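The Boundary Stone

The court in Drotari opened at eight, but the people were already on the steps at six. They had brought bread, and tea in bottles, and some of the older ones had brought folding chairs. The case of the spring had been going on for 78 years, longer than most of them had been alive.

My mother's family was from Cilleo, the upper village. My father's family was from Benjelloun, the lower one. The spring came out of the rock between the two, and each village had a paper which said the spring was theirs. Both papers had stamps. In our house we did not speak about it at dinner.

I worked that year as a clerk in the court. My job was to carry the files from the cellar to the second floor and, in the evening, to carry them back. The spring case had its own shelf. I was not permitted to read it, but a person who carries something every day reads a little.

In July the governor came from the capital. He stood on the back of a truck in the market square and said that the patience of the people was at its end. If the judges could not decide, he said, then they should give the matter to him, and he would finish it before supper. The people from Cilleo clapped. They believed that he meant to finish it for them. On the other side of the square the people from Benjelloun clapped too, for the same reason, and for a short time it was the one thing the two villages had done together in my life.

My father did not clap. He bought onions and went home.

That night the oldest of the judges asked me to stay. She had sent the other clerks away. In her room there was one lamp, and the file was in front of her in 5 parts, each tied with string.
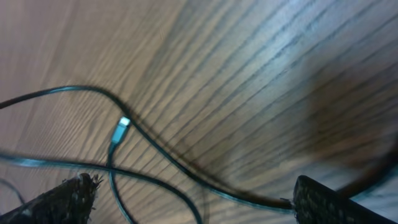

A dark cable across the grain of a wooden tabletop.

"You have family in both places," she said.

I said yes.

"Then tell me, who drinks from it now?"

I thought it was a trap, as judges like to make. I told her the truth. The spring had become thin when I was a child. My grandmother still went up with a jug, but it took her half the morning to fill it. The rest of us had water from the pipe, which came from the reservoir at Brivham and belonged to neither village.

She wrote nothing down. She asked me how many people lived in the two villages together, and I said around 600, fewer in winter.

"The governor will give it to one of them," she said. "He has not decided which. He will look at the election lists first."

"And you?"

She took off her glasses and cleaned them with her sleeve. Without them she looked like any woman waiting for a bus. She said she had been given this file in her first year as a judge, and had been afraid of it ever since. Then she asked me to carry it down to the cellar.

In the morning she read the decision standing up. The spring could not be owned. It was to be kept by both villages, each taking its turn to clean the basin, the first turn by lot. There was a great noise on the steps. Somebody threw a bottle, and the tea ran down as far as the street.

The governor said on the radio that he respected the court and that he would change the law.

My mother drew the lot for Cilleo. She has never told me why they chose her. She went up the next day with a brush and a bucket, and when I came home from work in the evening, my father's boots were not by the door.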